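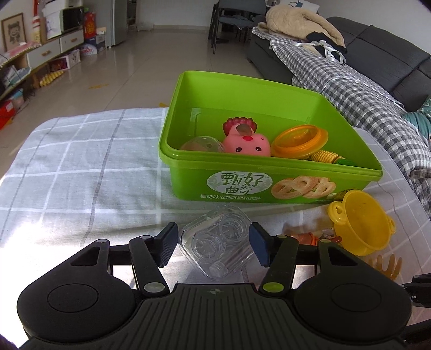
4. Filling and Placing the Puteck Rain Barrel Kit

Before you begin, confirm that the stand is level and that the downspout has been cut as described in Section 3. The kit is intended for watering ornamental beds, lawns and shrubs.

4.1 Attach the overflow hose to the upper fitting. Tighten the collar by hand only.

4.2 Insert the mesh screen with the raised rim facing up.

4.3 Close the spigot. Open the diverter and allow the barrel to fill to the 20-gallon line.

4.4 Check both fittings for leaks. If water is present at the collar, drain the barrel, reseat the washer and repeat step 4.3.

CAUTION: A full barrel holds 60 gallons and must not be moved. Drain it completely before changing its position.

CAUTION: Water collected from a roof is not suitable for drinking, cooking or bathing. Keep the lid locked at all times.

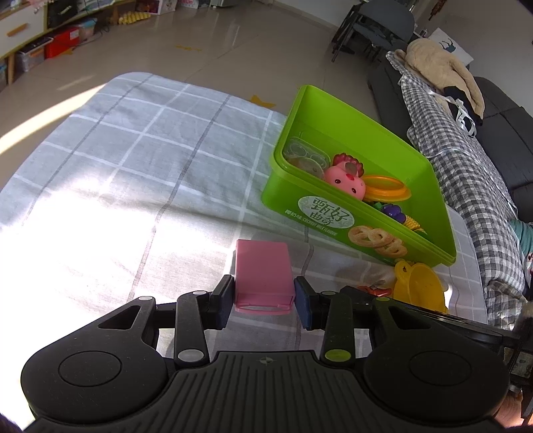

Figure 4-2. Small pink block held upright.

4.5 Connecting a Soaker Hose

a. Lay the hose along the bed, no more than 2 inches from the base of the plants.

b. Attach the Ganura filter to the spigot, then attach the hose to the filter. The arrow on the filter body must point toward the hose.

c. Open the spigot halfway. Flow will be slow when the barrel is low.

NOTE: Replacement filters are listed under part number 711. Filters from the earlier Siston kit have a narrower thread and will not seal.

4.6 Seasonal Care

Rinse the screen every two weeks while leaves are falling. Before the first hard frost, empty the barrel, remove the filter and store it indoors.

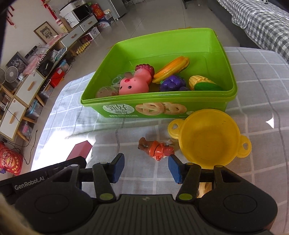

Leave the spigot open through the winter and turn the diverter to the closed position. In areas with mild weather, the barrel may be returned to service in late February, once the downspout has been cleared of debris.

Section revised 9 Jun 2024. Approved by Mali Hughes, Product Documentation.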